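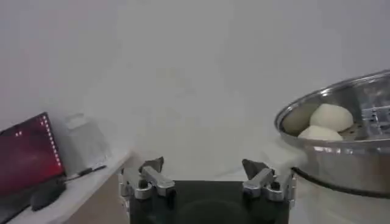

Progress report to the Collet Fund, November 29, 2020

Dear friends at Collet,

Thank you for your patience with us this fall, and for the kind note with the second payment, which cheered everyone up no end. The Bedlow oral history project now has 8 finished interviews, all typed up and checked with the families.

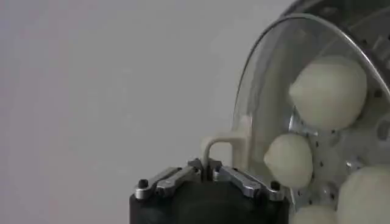

Yetunde Ekwueme did most of the typing, and she has been wonderful about the older dialect words -- she phones people back until the spelling is right! The transcripts come to 599 pages, far more than we planned for, so printing will cost us $300 over budget. We can cover that from the Turero Street book sale.

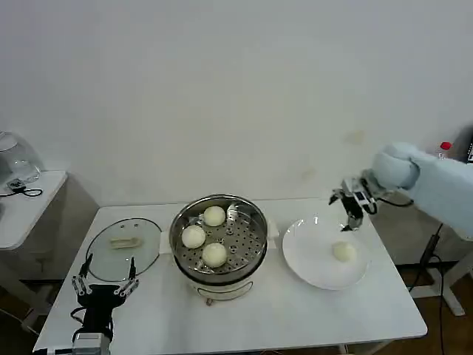
Five more people have agreed to talk to us by phone in December, among them two sisters who worked at the old Trindine mill. Danang Pangaribuan will send you the recordings list and the receipts separately.

With warm thanks from all of us in Bedlow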